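Table talk: the brown table stays, the crumbs go

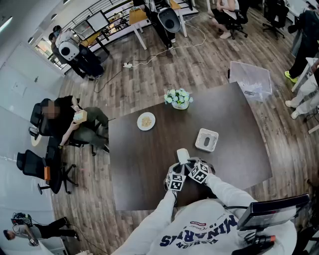
The big table this month, flowers at the far end, crumbs on the plate.

Quick one from the Silten floor, because the newsletter closes at 4 pm and I've left this till twenty past three. Again.

So. The table. The dark brown one in the middle of the office. Plenty of you replied to the February note asking whether it was being swapped for two of the small folding ones from the Khurana room. Short answer, no. It stays where it is. The folding ones wobble and anyone who has tried to write on one knows it. Khurana keeps theirs, we keep ours, everybody happy I hope.

Long answer, it stays but we have to look after it a bit better. It got oiled over the break, one full tin, and I would like that to last until summer. Rings are already showing on the side nearest the window. Please use the cork mats. They're in the drawer under the printer, the second drawer, not the top one which sticks.

Flowers
Lots of nice comments on the flowers. Pale green and white this time, in the white pot, down at the far edge of the table. They come from the Gelano stall by the station and we pay for them out of the tea money. Two asks. Leave them at the far end, where elbows don't reach. And don't water them if the card says they've been watered! The last lot drowned. There is a card now, tucked behind the pot, write the date on it when you water and that's it. If you have hay fever and they bother you, tell me and they'll move to the front desk, no problem at all.

Somebody asked for something with more color next time. Noted. Yellow if Gelano has it. Orange if not.

The plate
Ok the plate. The round white one. I am all for snacks on the table, I bring half of them. But a plate with a little heap of crumbs on it is not a snack, it's a plate that needs washing. Whoever takes the last bit takes the plate to the sink. It's eleven steps. I had to pry dried-on bits off one with a butter knife last month and would rather not do it again.

Snack list is back up on the kitchen door, by the way. Gaps in it all through next month. Nothing fancy needed. The oat squares went in an hour, the seed crackers took a week and then I ate them.

Also no open food near anybody's cables please. You know which end of the table I mean.

Small stuff that lives on the table
There is too much of it. What's allowed to stay out overnight:

the flowers
one box of tissues
the pen cup, if the pens in it work
that's the list

Everything else goes home at the end of the day, meaning your own shelf or the clear plastic bins. The bins are working out ok I think? I was against them and I've come round. You can see what's in there without dragging the whole thing out and tipping it over. Only trouble is they migrate. They start by the wall and by lunchtime they're out on the floor beyond the table waiting for a shin. Push them back when you've got what you came for. Lids are stacked behind the coat rack if yours has gone missing.

Labels next. I've got a roll of the white tape, and a marker that is nearly dead. If you have a better marker bring it.

Little boxes, same thing. Beige ones, white ones, the ones parts and chargers and who knows what come in. If it's empty flatten it. The paper recycling gets picked up early so anything flattened has to be down by the back door the night before. If it's not empty put your name on it, or I will assume it's free to a good home.

Chairs
The black office chairs. Right. We still have enough for everyone and yet every morning there are four round one desk and none at another, I don't know how. Please roll yours back to were you found it. The one with the bit of orange on the seat is fine to use, a few people thought it was waiting for repair, it isn't. The one that sinks is the one with the tape on the lever. Don't sit on that unless you want to be very short by the end of a meeting.

Casters need a clean. Hair, string, bits of tape, it's grim under there. I'm bringing a pair of scissors and some tweezers in and doing as many as I can over one lunch hour, come and help if you want, I will supply the good cookies. Twenty minutes and the chairs roll like new. Well, nearly.

Money, quickly
Tea money tin stands at 116 dollars, after flowers and table oil. Better than I feared. The bigger pot, the one for floor and furniture stuff, has 2,241 in it out of the 3,000 we get for the year, so we have room for one proper purchase. Ideas so far: a rug for under the table (noise), a second coat rack, a decent lamp for the dark corner. Stisura quoted 300 for a rug in plain gray, delivered, which seemed fair to me but I know nothing about rugs. Concern is the chairs. Do casters go over a rug or just chew it up? If you've lived with one, let me know before I sign anything.

No vote or anything formal. Scribble what you'd like on the sheet by the kettle and whatever gets the most scribbles wins. One scribble each. I can tell by the handwriting.

Lost and found
Still in the basket by the door: one glove, left hand, brown. A lunch box that I have not opened and am not going to. Reading glasses in a soft case. A phone cable, long. An umbrella with a duck handle, which has been there since before I started and I think belongs to the building now. Anything left at the end of the month goes to the charity store, umbrella excepted.

Last bits
Windows can be opened again, the catch is fixed. Close them when you leave, the rain comes in sideways on that wall.
The dish soap under the sink is the concentrated kind. One squirt. ONE.
Wipes for the table are fine, the lemon spray isnt, it strips the oil.
Next month's item will be about the kitchen shelves. Start hiding your mugs.

Ok it's 3:52, sending.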